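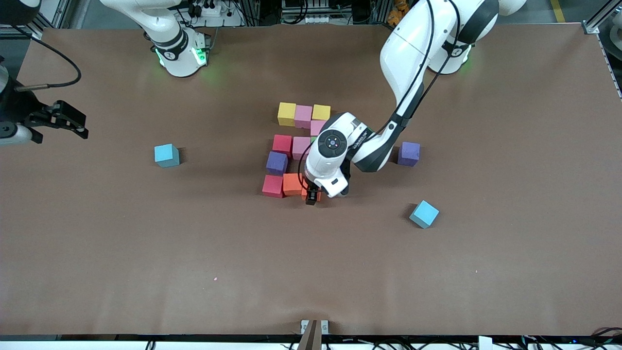
1/ A thread on moving a small parts catalog out of a spreadsheet and into a proper database. Long, dull in places, possibly useful if you run a supply counter or a mail-order shop with more part numbers than memory.

2/ Background. I look after the catalog for Brannigan, a hardware supplier in Flostunstead. Hinges, latches, drawer slides, furniture feet, door closers. The catalog had nearly 3,000 lines when I started and lived in one workbook that took a full minute to open.

3/ The workbook had 33 columns. Four of them were called "Notes".

4/ Before touching any software I printed the header row and asked the counter staff which columns they used in a normal day. Part number, short description, finish, shelf location, pack size, price. The purchasing side added supplier code and lead time. The rest had been added for a single purpose at some point and never filled in below row 200.

5/ First rule I settled on: a part number is a label and carries no meaning. The old numbers tried to encode everything. Family, length, finish, hand. A left-hand brass hinge in the 3 inch size had a different number from the same hinge in steel, fine, but the letters for brass had been changed twice over the years.

6/ So you'd get BR, BS and B all meaning brass, and B also meaning black on anything entered before the second change. People at the counter knew this. The website didn't.

7/ We kept the old numbers as they were printed on bins and invoices. New parts get a plain sequential number. Finish, size and hand are now fields, with a fixed list of allowed values for each.

8/ The fixed lists took longer than the database. Finish alone had dozens of spellings. "Satin nickel", "Sat. Nick", "SN", "nickel satin", "brushed nickel" (a separate finish at one supplier and the same one at another).

9/ How we handled that last case: two fields. One is the finish as the supplier names it, copied exactly. The other is our finish, picked from our list. Customers search on ours. Returns get checked against theirs.

10/ Our finish list ended up at 19 entries. I wanted fewer. Purchasing wanted more. The number has held.

11/ Units. Every length in the old sheet was text. Some had inch marks, some said "in", some were millimeters with no unit at all. A drawer slide listed as "18" is inches. A screw listed as "18" could be millimeters. You can't sort that column and you can't filter it.

12/ Fix: a numeric value, a unit field, and a third calculated field in millimeters that no person edits. Search runs on the calculated field. The page displays the original value and unit, so the listing still matches the box.

13/ Fractions need care. The spreadsheet had turned several of them into dates. 3/8 had become a day in March. If you export from a spreadsheet, format the column as text before anyone types in it. Afterward is too late, the original entry is gone and you are back to reading boxes.

14/ I read a lot of boxes.

15/ Pack size was the most expensive error we found. The supplier sells a hinge in a box of ten pairs. The old sheet said "10". The website sold it as ten hinges. The counter sold it as one box. The price was per pair.

16/ There are now separate fields for unit of purchase, unit of stock and unit of sale, each with a conversion to the one below it. Three fields feels like too many until you do a stock count.

17/ Software. We looked at Skolamer and Grillholm. Both handle a catalog this size without strain. Skolamer has the better import screen: it shows rejected rows next to the reason for the rejection and lets you correct them in place. Grillholm writes a log file and expects you to read it.

18/ Grillholm has the better search. It lets you weight fields, so a match on part number outranks a match in the description. In Skolamer, typing a part number brought up every product whose description mentions that part as an accessory, and the part itself on page two.

19/ We went with Skolamer and turned off description matching for anything that looks like a part number. It's a one-line rule in the search settings. Not elegant. The counter staff type part numbers all day and that settled it.

20/ Import order matters. Load the lists first (finish, unit, family, supplier). Then parts. Then relations between parts, such as which screws fit which hinge. Then images. If you load parts before lists, the importer will offer to create missing values for you. Decline. That is how you get BR, BS and B back.

21/ Do the import in batches by family. I started with furniture feet: small family, few variants, no left or right hand. Any mistake in the setup shows up there and costs an hour to redo. Door closers went last.

22/ After each batch I exported what had just been imported and compared it with the source, row by row, in a script. Differences were mostly trailing spaces. A few were leading zeros dropped from supplier codes, and those would have gone out on purchase orders.

23/ Leading zeros deserve their own post. A supplier code is text even when every character is a digit. Same for barcodes. Set the type before import and check it again after, as some import screens guess the type from the first few rows.

24/ Duplicates. We matched on supplier plus supplier code, after stripping spaces and hyphens. Matching on description is no use in hardware. Two descriptions can be identical and the parts differ by the position of a screw hole.

25/ When a duplicate was confirmed, the older number stayed and the newer became an alias. Aliases are searchable and can't be sold. Old invoices still resolve.

26/ Discontinued parts. Don't delete them. Mark them discontinued, hide them from the public listing, keep them in the internal search, and fill in the replacement field if there is one. A customer with a broken latch has the old number in hand and wants to know what fits now.

27/ Be strict about "replacement". We use it only when the new part goes in the same holes with the same screws. Anything else is listed as similar, and the page says to check dimensions.

28/ Descriptions. We wrote a pattern for each family and generated the short description from the fields. Hinge: type, length, finish, hand. It reads like a label, and it's consistent. The long description is still written by a person and it's optional.

29/ Shelf locations went in last and I would do them earlier next time. The location codes in the sheet were for the old shelving layout. About a tenth of a morning's picking was lost to it on the first day, and people lost patience with the new system over a problem that had come from the old one.

30/ Permissions. Anyone at the counter can edit location and add a comment. Price and pack fields are for purchasing. The lists can be changed by one person, which at the moment is me. Requests for a new finish go in a shared file and get looked at once a month.

31/ We ran both systems side by side through June. The spreadsheet was set to read-only on the first day of that month. I recommend this more than anything else in the thread. If the old file can still be edited, it will be.

32/ Backups: nightly export to plain CSV, kept apart from the vendor's own backup. I open one every few weeks and load it into an empty test catalog. The first time I did this the relations table was missing, as the export left it out by default. There is a checkbox.

33/ Still unresolved: kits. A kit is a product made of other products, with its own price, and sometimes one component gets swapped when stock is short. Skolamer treats a kit as fixed. At present we edit the order by hand. If you have a tidy method for substitutions inside a kit, I'd like to read it.

34/ Also unresolved: handing. Two suppliers define left and right from opposite sides of the door. We store theirs and ours, same approach as finish, and there is a small diagram on the listing. Returns on handed parts are down but still the largest group.

35/ I can post the field list and the comparison script if there's interest. The script is short and assumes both exports are sorted by part number.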